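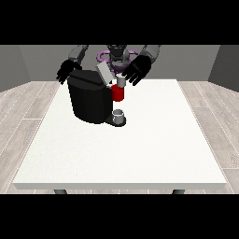

3.2 What people say they drink, and what they drink

I should own up to a bias before I get into the diary results. I drink far too much coffee, I always have, and when I started this study I fully expected the office coffee drinkers of Trultville to turn out much like me. They didn't, and I spent most of the first month wondering whether I'd written the diary sheet badly.

The sheet itself was simple enough. Each of the 60 people who took part wrote down every hot drink they had at work for 6 weeks, with the time, where they got it and who (if anyone) they were with. I asked them not to bother with drinks at home, which I now slightly regret, as several people wrote cheerful little notes in the margin about the mug they'd had before leaving the house. Those notes are lovely and I couldn't use a single one of them.

In all I had 3,477 entries to work with. Typing them up took me most of March, and I'd like to thank the kitchen at Grosta for letting me do a good deal of it at their corner table (the heating in my own office was off).

The first thing I noticed was the gap between the opening questionnaire and the diaries. People had told me they drank coffee to wake up, and so I went looking for a big lump of entries first thing in the morning. There is one, but it's smaller than the lump just after eleven, and the eleven o'clock drinks are far more likely to have somebody else's initials written beside them. Alemayehu (the smaller of the two firms, and the one with the single shared kitchen) shows this most strongly. At Jallumex, where there's a machine on every floor, the pattern is flatter and a lot more people drink alone at their desks.

I don't want to make too much of that difference. The two firms aren't alike in other ways either: Jallumex has longer shifts and a canteen, and its staff were a bit older on the whole. Still, when I went back and talked to people, the shared kitchen came up again and again without my asking. One woman told me she didn't much like the coffee there and had it every day anyway. Another said she'd switched to hot water and lemon in the new year but kept the same mug and the same time, so that she wouldn't miss anything!

Figure 1 shows the sort of worktop machine I mean when I write "machine" in this section, with a small white cup by it. I've left vending machines out altogether, and the kettle drinks are dealt with separately in 3.4.

Then there's Monday. I had assumed Mondays would be heavy days, and for the desk drinkers they are. For the kitchen drinkers Monday is the quietest day of the week, with long gaps between entries and hardly any initials. My best guess is that the morning meeting swallows the usual break, though a couple of people blamed the milk, which at Alemayehu isn't delivered until the afternoon. I've kept the Monday entries in the totals and marked them separately in the tables, so that anyone who wants to take them out can do so.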